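4.3 Open-day demonstration: picking blocks from the bin

Use this section when the Trudeck cell is shown to visitors. Complete sections 4.1 and 4.2 first. One operator runs the arm and a second person looks after the visitors.

1. Mark the visitor line on the floor, 130 cm from the table edge.
2. Check that both orange-handled spring clamps are tight on the sides of the bin.
3. Place the green and red blocks by hand on the floor of the front compartment. They may touch each other or rest against the divider. Leave the rear compartment empty.
4. Move the arm through its full reach once at low speed. Watch the yellow and black cables as it moves. They must not catch on a clamp.
5. Load the program "Visit 2" and set the speed to 91.

CAUTION: Keep hands out of the bin whenever the arm is enabled, even if it is standing still.
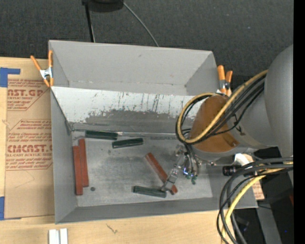

Text: Arnaldo Morais, Drudaven visitor program
Checked by: Shigeru Minami
Revised Fri 3 June

6. Ask visitors to stand behind the line. Tell them which color will be picked first.
7. Press Start. The gripper comes down over the right half of the bin when the program begins there. Blocks lying at an angle are fine and do not need to be straightened.
8. If a pick fails, let the arm try again. After the second miss, press Hold, disable the arm and move the block by hand.
9. At the end of the run, press Park and wait for the status line to read "Parked" before anyone crosses the line.

Note: Scratches and scuffs on the bin floor and divider do not affect the program. Replace the bin only if it is cracked or no longer sits flat.

Note: The spare bin is part number 575. Order it through the Uruvier office. Orders placed in August are filled in September.

For school groups, run the red blocks only and leave out step 8. If a pick fails, press Hold and start the program over. Visitors' questions about the control software should go to the operator after the arm is parked.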